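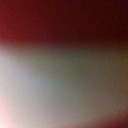 4. Setting the room sensor of the Flellia thermostat

Please read this section to the end before you start. The work takes 15 minutes if the wall box is already prepared. If the wall box is not prepared, go back to section 3.

You will need: the Flellia room sensor, the two screws from the small bag, a flat screwdriver, a pencil and a level. The batteries are in the Cukard box, under the paper tray.

4.1 Choosing the place

The sensor must be on an inside wall, 50 inches above the floor. Do not put it behind a curtain, over a radiator or next to a door which opens to the outside. A kitchen wall is possible, but the readings will go up when you cook.

Note: In a house with two floors, we recommend the sensor on the lower floor. The upper floor can be corrected later from the menu (see 4.4).

4.2 Fixing the back plate

1. Hold the back plate on the wall with the arrow pointing up.
2. Mark the two holes with the pencil. Check with the level.
3. Put in the screws, but leave them a little loose.
4. Move the plate until it is straight, then tighten the screws by hand.

CAUTION: Do not use an electric screwdriver. The plate can crack near the upper hole and a cracked plate is not covered by the warranty.

4.3 Pairing with the boiler unit

1. Insert the batteries. The display shows the version number and then two lines.
2. Press and hold MODE on the sensor until the word PAIR blinks.
3. Go to the boiler unit and press LINK one time. Do not hold it.
4. Wait. The sensor shows OK when the connection is made.

If the sensor shows E2, the distance is too long or there is a thick wall between the two parts. The maximum distance in open space is 100 feet. You can add a Flilley repeater (sold separately) in the middle — it uses the same pairing steps, only that you begin with the repeater.

Note: Units made before February have a LINK button inside the cover. Switch off the boiler at the main switch before you open the cover.

4.4 First settings

1. Press MODE one time. Choose the language.
2. Set the clock with the + and − buttons.
3. Set the frost protection. The factory value is 49 °F and we advise to keep it.
4. Press MODE two times to save.

The sensor needs one night to learn how fast your rooms become warm. During this night the boiler may start and stop more often — this is normal and you do not need to call Karakaya service.

Text last revised: 10/10/2022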